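Cahier d'atelier, vendredi 04/03/2022
Plateau Aravena, suite

Repris le ponçage à 8 h, Şengül est arrivée avec le café et on a commencé par regarder le bois de côté, lampe rasante, comme on aurait dû le faire dès mardi. Il restait des rayures en travers du fil côté fenêtre ! Très fines, invisibles de face. On est redescendues au grain 100 sur cette moitié, puis remontée progressive, toujours dans le sens du fil, aspiration entre chaque passage. C'est long mais quel plaisir quand la lumière glisse enfin sans accrocher.

Pour mémoire, l'ordre qui marche le mieux sur ce bois :
100, aspirer
150, aspirer
humidifier à l'éponge à peine mouillée, laisser sécher 30 min
180 à la main, cale liège, sans appuyer

Pas la peine d'aller plus loin avec l'huile Drultix, elle pénètre moins bien sur un bois trop fermé. Valquíria avait poussé jusqu'à 320 sur l'étagère Dondura et on avait eu un résultat tout pâle, presque sec, qu'il avait fallu reprendre. (Elle me dit de noter qu'elle assume.)

Huile : 3 couches, tampon coton, excès essuyé au bout d'un quart d'heure. Première passée sur les chutes d'abord, et là, surprise, le fil ressort beaucoup plus que prévu, des veines sombres qu'on ne voyait presque pas à sec. Şengül voulait teinter légèrement pour réchauffer, je suis contre, le blond est superbe comme il est. On garde naturel. Affaire classée, sauf si le client insiste.

Essayé aussi la cire Zikeck sur une chute : joli toucher, mais trop brillant à mon goût, et la moindre goutte marque. Je garde la chute sur l'étagère du fond pour comparer dans un mois.
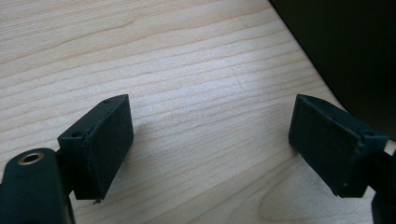

Et puis il y a cette boucle dans le veinage, en bas à droite, un grand ovale où le fil tourne sur lui-même au lieu de filer droit. J'adore ! Valquíria proposait de la mettre côté mur, hors de question, elle ira devant, là où on pose les mains. Attention quand même au ponçage à cet endroit, le sens du fil change tout le temps, donc à la main uniquement et petits gestes.

Satiné très doux, c'est exactement le rendu que je cherchais.

À faire lundi :
chants au 180, arêtes à casser légèrement
recommander des disques
demander à Şengül où est passée la deuxième cale liège
chiffons huileux étalés dehors, PAS en boule dans la poubelle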